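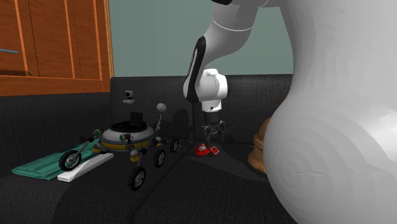
Port Falta, September

The Cloletti Passage is a small-ship cruising route along the outer coast of the Falta Islands, sailed each year between late spring and the first of the autumn gales. It takes its name from the Cloletti light, a squat stone tower at the northern end, and it has long been a favourite with travellers who like their harbours quiet and their dinners unhurried.

Route

Ships leave Port Falta in the early evening, usually on the tide, and call first at Zaten, where the old whaling jetty has been lovingly rebuilt and passengers can wander up to the lookout (a stiff climb, but well worth the puff on a clear morning!). From there the course runs north past the Rahimi Stacks, a line of sea pillars coloured rust and grey, before rounding the light and returning through the sheltered inner channel. The full circuit covers 2339 kilometres.
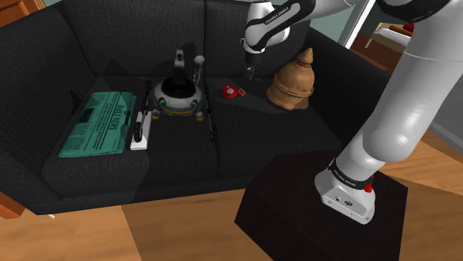 2 min read

History

Passenger sailings began with the coaster Rahimi, which carried mail, flour, the odd crate of chooks and whoever cared to share the deck with them. Her master, Kobina Ametepe, kept a cheerful log of each trip, and his notes on anchorages were still being copied out by other skippers long after he had come ashore for good. Purpose-built vessels followed, and the present ship, the Zaten, has berths for 57 guests.

Wildlife

The stacks are home to nearly 3000 pairs of nesting gannets, along with shearwaters, terns and a colony of fur seals that can generally be smelt well before it is seen. Landings on the stacks themselves are not allowed, though the ship's inflatables go in close when the swell is kind. Dolphins often join the bow wave in the inner channel, particularly towards dusk.

See also: Falta Islands ferries; Cloletti light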